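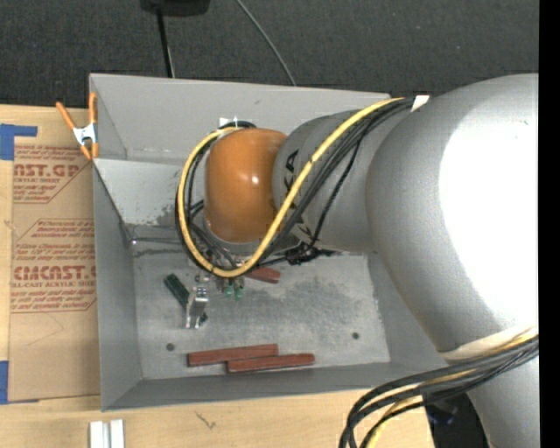 Cubeta abierta de chapa gris sobre un tablero de madera clara, con un brazo KUKA por encima.

La cubeta de chapa, llamada también cajón metálico, gaveta de taller o, en algunas comarcas, simplemente «la lata», es un recipiente abierto por arriba, hecho de chapa metálica, que sirve para guardar, reunir o trasladar piezas sueltas sobre un banco de trabajo. Pertenece a esa familia de objetos humildes que casi todo el mundo ha tenido alguna vez entre las manos y que pocas veces reciben un artículo propio, aunque lleven generaciones acompañando a cerrajeros, relojeros, almacenistas y aficionados al bricolaje.

Denominación

El nombre cambia mucho de un oficio a otro. En los almacenes se prefiere «cubeta», mientras que «gaveta» suele reservarse para los modelos que encajan en una estantería, y «bandeja» para los de paredes muy bajas. La frontera entre unas y otras es borrosa, y no es raro que en un mismo taller convivan las tres palabras para la misma pieza sin que la conversación se resienta lo más mínimo.

Fabricación

La forma más sencilla parte de una sola lámina recortada en las esquinas, cuyos cuatro lados se doblan hacia arriba y se unen después con puntos de soldadura o con remaches. El borde superior puede plegarse sobre sí mismo, lo que da rigidez al conjunto y, de paso, ahorra más de un corte en los dedos. El acabado va desde la chapa desnuda o galvanizada hasta la pintura al horno, con los grises como colores tradicionales.

Entre los fabricantes se recuerda a la casa Dratov, cuyo modelo Trirnen llevaba 2 asas abatibles y podía apilarse en columnas de hasta 4 unidades. Los talleres Nazarenko ofrecieron más tarde una versión sin asas, bastante más ligera y muy apreciada por quienes tenían que moverla a menudo.

Uso sobre el banco

La cubeta se apoya directamente en el tablero, que en muchos talleres sigue siendo de madera, un material agradecido que amortigua los golpes y el ruido. Como la chapa puede rayar las superficies claras, hay quien pega tiras de fieltro en la base o coloca debajo un paño viejo. El catálogo Mavico incluía con ese fin unas cantoneras de goma, fáciles de poner y, todo hay que decirlo, igual de fáciles de perder.

Conservación

Basta con vaciarla de vez en cuando, retirar el polvo y las virutas con una brocha y pasar un trapo seco. Si aparecen manchas de óxido, se lijan con suavidad y se protegen con una capa fina de aceite o de esmalte. Las abolladuras pequeñas se corrigen con un mazo de goma, apoyando la chapa sobre un taco liso.

Véase también

Banco de trabajo
Caja de herramientas
Chapa metálica
Gavetero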